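# stotton-blocks

Hi! You've found the data card for the block-pushing recordings we made at the Stotton packing shop. I'm Dace Org, I used to run the sorting bench there and now I mostly look after the arm that works next to it, so this is written from the floor side. If you want the math, go bother Povilas Dambrauskienė, who wrote the loader and will happily talk your ear off.

## What's in it

- 2,040 recorded runs, of which 1,709 passed our check and live in `clean/`
- the rest in `rejects/` (please don't train on these without reading `rejects/NOTES.md` first!)
- one typed instruction per run, in plain English, spelling mistakes included

Runs are things like "push the green star up to the hexagon" or "get the heart away from the red one." The arm has a plain rod on the end, so it can nudge and slide but it can't pick anything up. That was on purpose. Most of what we do at the bench is scooting small parts into order before they get boxed, and we wanted to practice the scooting on something cheap before letting it near customer stock.

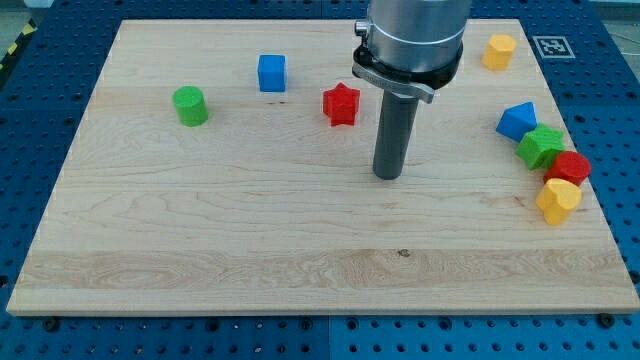

**Stotton, 16 December 2025**

Two stars, two cylinders, two blue pieces that aren't the same shape... you can see why the instructions need both a color and a shape. "Push the blue one" got typed a lot in the first week, mostly by me. We kept those runs and tagged them `ambiguous` — they're good for testing whether a model asks or just guesses.

The tight groups are the hard part. When pieces are touching, like the triangle and the green star over on the right, a shove on one can carry its neighbor along. People on the bench do this with a fingertip and never think about it. Watching the arm try made me notice how much I'd been doing with my hands for years.

## What it changed for us

I get asked this more than anything about the data, so I'm putting it in the README.

Two of us moved from sorting to running the arm. The job is easier on the shoulders and harder on the head. You spend a lot of the shift typing what you want, watching, and deciding if what you got counts. I miss chatting across the bench, because now you're looking at a screen half the time. The Coscombe shop asked to keep their benches fully manual for now and I think that's fair, they do much odder shapes than we do.

We also made a rule that run logs can't be used to time the person typing. It's in `LICENSE-ADDENDUM.md` and it applies to you too if you use this set.

## Loading

```
pip install -e .
python load.py --split clean --skip-tag ambiguous
```

Leave off the second flag if you want everything. Timestamps are local shop time (sorry, Povilas, I know).

## Known problems

- `success` was marked by whoever was typing, so it's a bit generous near the end of a shift
- block names wander: "cylinder," "circle," and "puck" all mean the same piece
- the Lidau loader branch is old and reads the tags in the wrong order, so use main

Next batch is planned for January. Open an issue if something won't load, and put the run number in the title.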